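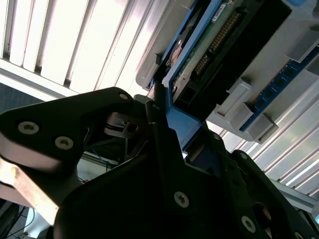

Blue drive tray, seen from underneath, with the old grey chassis round it.

Yasaman Nouri
February

Right, a little thread about the server, because a few of you asked how the spring clear-out is going and the answer is slowly, but I'm enjoying myself!

It's an Ekden box that came out of my cousin's office when they moved, and it has been living under my stairs ever since (next to the hoover, poor thing). I paid 65 quid for it and felt very clever for a week.

I do love a blue drive tray. The rest of the chassis is such a plain light grey, all ledges and edges, and then you get this cheerful bit of plastic running through it like a ribbon.

The metal looks a bit dusty along the edges, I know, I know. A soft paintbrush is the thing for that — the sort you'd use for pastry, only please don't put it back in the kitchen drawer afterwards. My mum still brings this up.

If you're doing one of these yourself, shut it down properly and pull the plug first, then put a bit of masking tape on each tray and write where it came from. I skipped the tape once and spent 2 evenings putting family photos back in order.

The plan is to have it holding everyone's pictures and the Farahani recipe scans, all 18 folders of them, and then it can go up on the shelf where there's some air.

Does anyone have a spare tray for one of these? Blue preferred, but I'm not proud. I can pay postage, or swap for marmalade — there's plenty of marmalade.

Messages open | © Yasaman Nouri | Back to top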